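How to Clean and Look After a Polished Marble Tile Floor
By Valdis Tamošiūnaitė
Filed under: Floors, Stone

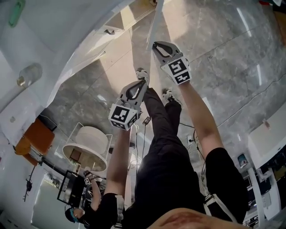

Polished marble is softer than most people expect. It is mostly calcium carbonate, and anything acidic will eat into the surface and leave a dull spot. Lemon juice, vinegar, wine, soda and many ordinary bathroom sprays will all do it. The dull spot is called an etch. It is a different thing from a stain, and no amount of mopping takes it out.

I look after 369 square feet of it in a studio in Bostdale. The tiles are large, the grout lines are thin, and people walk on it in street shoes all day. The routine below is the one I use there. It works the same in a hallway or a kitchen.

What you need

A dust mop with a microfiber head
A flat mop with two or three washable pads
Two buckets
A pH-neutral stone cleaner (I use Drimer, but any cleaner marked pH neutral and safe for marble is fine)
A soft nylon brush for the grout
Dry microfiber towels
Baking soda, plastic wrap and painter's tape for stains

Leave out the string mop. It holds too much water and it slaps dirty water up the baseboards.

Daily or every other day: dust

Pick up everything that is lying on the floor first. Cords are the worst for this. Grit collects along both sides of a cable, and when somebody drags the cable across the room the grit goes with it. Unplug what you can, lift it straight up, and coil it on a chair or table. Don't pull it.

Run the dust mop over the floor in long strokes without lifting it between strokes. Work toward the door. Shake the head outside when you finish. If you would rather vacuum, use the bare-floor setting with the beater bar off, and check the wheels for stuck grit before you start.

Weekly: wash

1. Dust the whole floor as above.
2. Fill one bucket with warm water and the amount of cleaner given on the label. More cleaner does not clean better. It leaves a film.
3. Fill the second bucket with plain warm water.
4. Wet a pad in the first bucket and wring it hard. It should leave a thin damp trail that dries within a minute or two.
5. Wash a section a few tiles wide, going along the tiles. Rinse the pad in the plain water before it goes back in the cleaner.
6. Change the plain water when it looks gray.
7. Go over each section with a clean damp pad, then dry it with a towel. I put the towel under the mop head and push it.

Drying matters on a polished floor. Water left to evaporate makes faint marks that show up as soon as light hits the tile at a low angle. I turn off the overhead lights when I'm done and look across the floor toward the window. Any streaks will be visible then. Buff them with a dry towel.

Grout

Dip the nylon brush in the same diluted cleaner and scrub along the line, a couple of feet at a time. Wipe up the dirty water right away so it doesn't dry on the stone. Do not use a bleach pen or a wire brush.

Black scuffs from shoes

Most scuffs come up with a dry towel and some pressure. For the rest, use a drop of cleaner on a damp cloth and rub in small circles. Melamine sponges are slightly abrasive and can take the shine off a polished tile, so I keep them away from this floor.

Grease and other oily stains

Mix baking soda with water until it is as thick as peanut butter. Spread it over the stain and a little past the edges. Cover with plastic wrap, tape the edges down, and poke a few small holes in the wrap. Leave it for 24 hours, take off the wrap, and let the paste dry completely. Scrape it up with a plastic scraper and rinse. An old stain can need a second round.

Sealing

Put a spoonful of water on a tile and wait 15 minutes. If the stone underneath has gone darker, it needs sealer. Follow the sealer's label, work when the room is near 70 degrees, and wipe off all the extra before it dries. Sealer slows down stains. It does nothing against etching.

When to call someone

Scratches you can feel with a fingernail, loose tiles, and large etched patches are jobs for a stone refinisher. I paid $159 to have one badly etched patch by the sink repolished, and I had already spent two evenings on it with polishing powder before I gave up.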